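What Happens to Old Computers in Vornudthorpe? A Second-Year Project Report
Rohani Liem and Vasylyna Zhuravel

We started this project in January, after the library in Vornudthorpe replaced its public computers and we found ourselves wondering, over far too much tea, where the old ones had gone. It seemed a small question at the time. By the end of it we had a drawer full of notes and rather strong feelings about cupboards.

Our plan was to talk to people in two parts of town, Catside and Sayce, and ask what they do with a machine once it stops being useful. We left 100 paper questionnaires at shops and the health centre, and followed these up with nine longer chats at people's homes. Everyone was very kind to us, and we were given a great deal of cake.
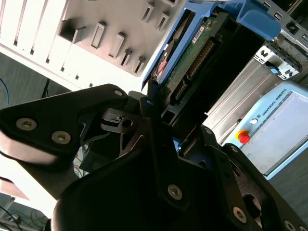

Figure 1. A drive caddy with a blue handle tab.

The answer we heard most often was that the old computer was still in the house. People kept them under beds, in lofts and behind the ironing board, usually with the idea of sorting out the photographs one day. Worry about private files came up again and again — bank letters, family pictures, a half-written novel in one case — and several people told us they would happily give a machine away if someone they trusted would clear the drive first.

Cost hardly came into it, which surprised us both. Distance did. The recycling site is four miles from Sayce and the bus doesn't go near it, so anyone without a car has to ask a favour.

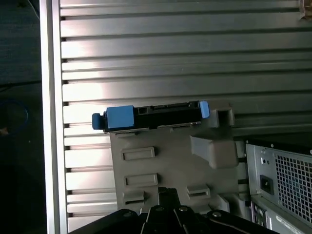 We would like to see a regular collection day, held somewhere people already go, with a person on hand to explain what wiping a drive means in plain words. We have called this idea Cellus, and Vasylyna has drawn up a leaflet for it. A first try is set for 28th September in the Catside church hall, and we will add what we learn to the appendix.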